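Round brown tray for a snack table, keep or return?

skivby_anna
Posted August 15, 2023
Hello all. I bought a round serving tray from Brostier for our break room, dark brown, matte, with a low rim. It cost 29 with delivery. I like it very much on the white table, but it already has faint marks on the surface. Is this normal for a matte tray? I want to put small snack packages on it — one kind only, so it looks calm.

lockwood72
Mine is from June and it has the same marks. I wipe it with a soft cloth and a little oil. They do not go away, but you see them less.

tablecorner
I must disagree about the oil. It makes the packages greasy on the bottom side. Please use only water. Also I would not take a tray at all for packed snacks. A deep bowl holds more, and the packages slide on a flat tray when you carry it.

skivby_anna
Thank you both. We never carry it, it stays on the table. A bowl hides the snack at the bottom and people take only from the top.

tablecorner
Then fill the bowl less :)

luvow_fan
I am for the tray. With a white table, a dark tray gives the blue package a good place and you find it immediately. In the bowl it is only a pile. My own tray holds 15 small bags in one layer, this is enough for our office.

skivby_anna
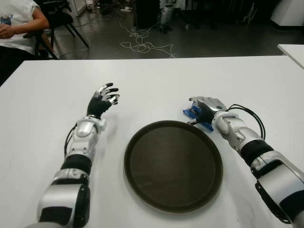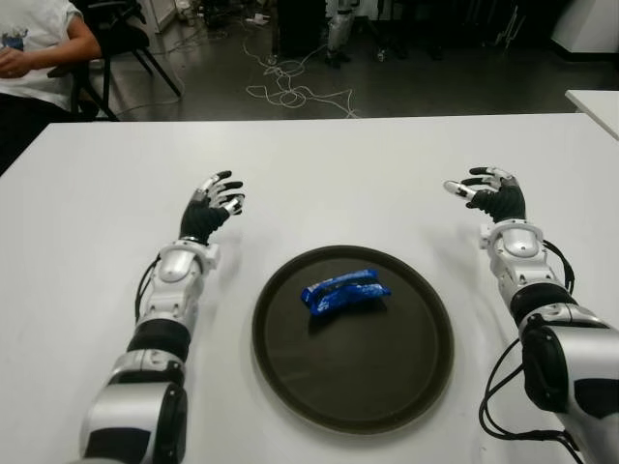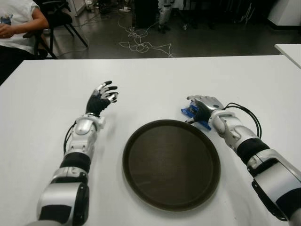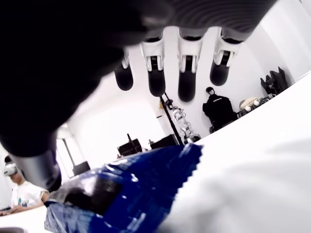
The brown tray is in the first three, the last one is the blue package close up.

lockwood72
Nice color. I would keep it.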